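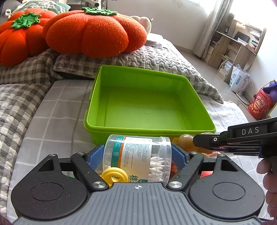 Small things on the bed

Every February I do the same work, and every February I think it will take one hour. My bed is the only flat place in the flat that is big enough, so I bring all the small things there and begin to sort them.

The pumpkin cushions stay at the pillow side. I know the season for pumpkins is finished, but I like their green crocheted tops very much, and the pink plush toy would look lonely without them.

My method comes from Lizelle Cele, my neighbor when I lived on Sarley Street. She used to say that a box must have a job before it gets a lid. So I take one box with no lid, and I put inside only the things which I use every week. The rest must wait on the sheet until I decide.

The cotton swabs were the easy decision. They live in a clear round container with a teal and white label, and before this they lived in three different drawers — I was always buying new ones, because I could not find the old ones.

The green box is a bright one, and it has a drawing of round cookies on the front. My friend Giorgia Fiore told me to buy a proper organizer from Trodberg, with 16 little sections. I looked at it for a long time in the shop. But I think I would spend all my evenings choosing which section is for what.

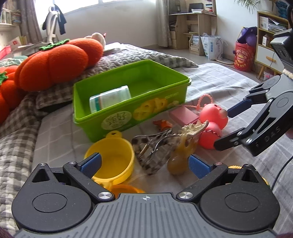

More difficult are the things that have no family. A yellow bowl with a small handle on the rim, for example. It is too small for soup and too nice to throw away, so I decided it will hold my hair clips. I have only one big clip that I really wear, the leopard one, and it goes missing before every important appointment.

Then there is the amber ornament with the gold leaves on top. I moved it to the shelf, then to the desk, then back to the shelf. It needs light behind it, I believe. The window would be best, but the window sill is full of my plants until spring.

I gave myself 20 minutes for the last pile and I used more than that. Tomorrow I will do the drawer under the Sedia chair, where I keep buttons and old keys. If somebody knows a good way to store keys when you forgot what they open, please write it to me in the comments.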